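Search this site Go

Setting up your first pick with the Grunska gripper kit

I've had the Grunska kit from Solorus on my bench since August and I'm pretty fond of it now (more than I was the first night, when I fitted the fingers backwards!). It cost me $229 plus $13 postage, and the arm isn't included, so check your wrist plate matches before you order.

Bolt the fingers on, plug in the wrist camera, then open the jog screen. Set the speed to 70 and leave it there while you're learning – you can go faster once you trust it. Drive the arm down slowly with the jaws wide open and stop when your object sits between the tips. Small, light things are great for practice, and a bright colour on a dark surface is heaps easier to find on the camera feed.

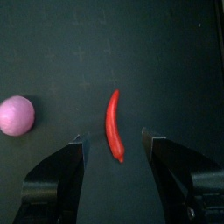
Lining up on the red chilli, jaws still open.

Now nudge sideways until the gap looks even on both sides, lower a touch more and hit Close. If you get error 403, your user account hasn't got motion rights, so log in as owner and tick the box. That one cost me a whole evening until Assunta Piras on the Solorus forum set me straight.

Save the position as "pick 1" before you lift. Next go, try it with something round, and drop the grip force a bit first.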